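Closholm before August

20th July

The new season starts in August and I still don't know what kind of team Closholm will be. Last spring we lost six of the last eight matches, the trainer was sent home, and the club wrote on its page that a new time was coming. I have supported this club since I moved here and I have read this sentence before.

For me the problem is higher up than the trainer. Frandsen, the company that owns most of the club, has changed the trainer four times and has never changed the people who buy the players. So each new man gets a squad that was made for the man before him. We have three left backs and no real striker. When we played against Cladach in the cup, a midfielder had to stand in front, and he did his best, but he is not made for high balls.

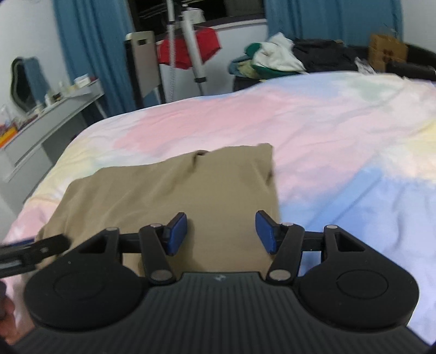 Something khaki, probably trousers, folded on the bed.

The season ticket costs 400 this year, which is 80 more than last year. I paid it. My wife asked me why and I had no good answer. I like the walk to the ground and I like the old stand on the river side, where the same people complain at the same places in the match. The average crowd was 3133, and I think it will be lower now, because many in my row did not want to pay the new price. The club says that 833 tickets were sold in the first week. They did not say how many it was last year.

There is one good thing. The women's team has signed a goalkeeper from Rakel, and I saw her play there two times. She is calm with the ball and she shouts a lot, and our defence needs both. Their first home match is one week before the men's, and it is free for everybody with a season ticket. I will go to that one first, and I will write something here afterwards if it doesn't rain too much.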